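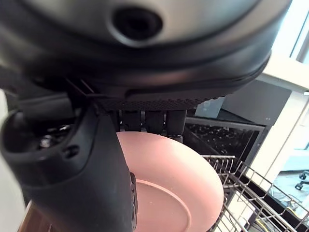

Dark gray housing with a band of black mesh along its underside.

Well, the Galang repair night is coming back, and I could not be happier about it! Hanna Demchenko called me over the weekend to say the hall is ours again for the winter, same long tables, same terrible parking.

If you missed it last spring, you bring in something that quit working and sit down with a person who knows their way around a screwdriver. My toaster got a second life that way (it had been sitting in the garage since my sister moved out, don't ask). Sewing machines, lamps, radios and box fans are all fine. Please leave the microwaves at home, and anything that runs on gas.

The first night is Tue 29 October and doors open at 6:30. There are 30 spots at the tables and I'm told 18 of them were spoken for before the flyer even went up, so call the front desk if you want one. You can also just walk in and wait your turn, but bring a book - last time I sat there through two whole chapters and most of a lemon bar.

Deepak Chaudhary is back on small kitchen stuff and Tarun Katiyar will be doing lamps and cords. Kuldeep Tyagi is teaching a short class on changing a plug, which I have signed up for because I have been faking it for years. Gusico, the hardware store on the corner, is giving us a box of fuses and about 100 feet of lamp cord. Anything bigger you'll need to buy yourself, and it helps a lot if you bring the part with you.

Shirley Beaudoin asked me to mention that clothes mending has moved to the small room by the stairs, where the light is better. She could use another sewing machine if you have one you can spare for the evening. She'd also like her good scissors back, no questions asked.

A second night is planned for November but the date depends on the choir. I'll put it up here when I hear. Coffee is a dollar, and the lemon bars go fast.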